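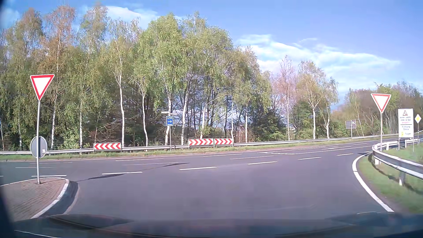
Sisik's free throw routine: is Jacobs fixing it or making it worse?

backrow_benny
Started this because the game thread got buried under it. Sisik went 2 for 7 at the line last night and the other team started grabbing him on purpose with most of the fourth quarter left. Everybody on here was so sure in August that the new shooting coach had sorted him out. Same flat shot, same long stare at the rim. What did Jacobs change, exactly?

ozzie_rebounds
He changed the feet. Sisik used to stand square and now he's got the right one a little forward. He also takes one dribble where he used to take three. Give it time. You don't undo ten years of habit in a preseason.

backrow_benny
People said "give it time" about the last coach too. And the one before that.

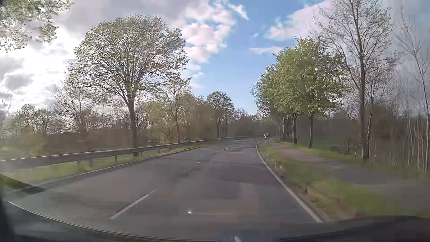
Clementina Barros

I coached high school girls for a long while and I don't buy the feet thing. Feet are what you fix when you want something to show the front office. His problem is that the ball sits too deep in his palm, so it comes off with hardly any spin and dies on the front rim. Watch where his misses land. They're nearly all short. A guy who is 265 pounds and short from 15 feet doesn't have a strength problem, and he doesn't have a stance problem either.

ozzie_rebounds
With respect, he has huge hands. The ball is going to sit in his palm whatever you tell him. Plenty of big guys shoot it fine with a slow set shot.

Clementina Barros
Name the drill Jacobs is using for it, then. All I've heard is the stuff about the Halteck sleeve.

lowpost_larry
What's the Halteck sleeve?

ozzie_rebounds
It's a band that goes over the elbow and buzzes if it drifts out. The team site had a piece on it. Supposedly he was hitting almost 20 in a row in practice with it on.

backrow_benny
"Supposedly" is carrying that whole post. Who counted? The team did, and the team has a player on a big contract it would like us to feel good about. Call me when he does it with two minutes left and somebody's uncle screaming behind the basket. 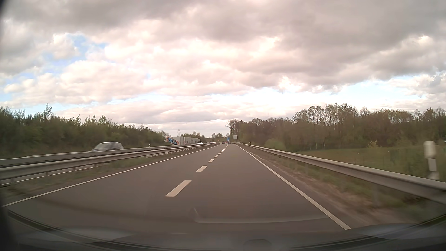
And another thing, he's not allowed to wear it in a game. So you've taught him to wait for a buzz that never comes. I'd like somebody to explain how that's supposed to carry over.

ozzie_rebounds
Same way training wheels carry over?

Clementina Barros
Training wheels are a bad way to teach a kid to ride a bike, for what it's worth. But I'm with Benny on the practice numbers. I had a center who never missed in an empty gym and couldn't look at the rim in a tournament. We ended up having her shoot right after sprints, with the rest of the team yelling at her. It helped some. I wouldn't call it a cure.

lowpost_larry
Does anybody think they should just sit him late? Claleo isn't the defender Sisik is but you can throw him the ball without flinching.

ozzie_rebounds
Absolutely not. You saw what happened the last time Claleo had to guard the pick and roll by himself. You'd give up more in layups than you get back at the line.

backrow_benny
I'd sit him for offense and bring him back for defense as long as there are timeouts left. It isn't complicated. Coach won't do it because he thinks it'll hurt Sisik's feelings.

lowpost_larry
OK so let me try to list what we'd want to see before anybody says it's working. Add yours.

1. Misses that go long once in a while. If Clementina is right about the palm, that's the first thing that should change - and it doesn't matter if he makes them yet.
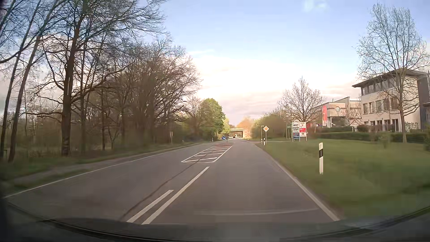
2. The same routine on the second shot as on the first. Last night he rushed the second one every time the first one rimmed out.

3. A road game where they foul him on purpose and coach leaves him in. I don't care about the home numbers.

ozzie_rebounds
Fine with 1 and 2. Number 3 is one game and you'd all throw it out if he went 5 for 6.

backrow_benny
I would, yeah. I'd want to see it a second time.

Clementina Barros
Add one. I want somebody other than Jacobs to say what Jacobs is teaching. I'll rewatch the fourth quarter tonight and post where each miss landed.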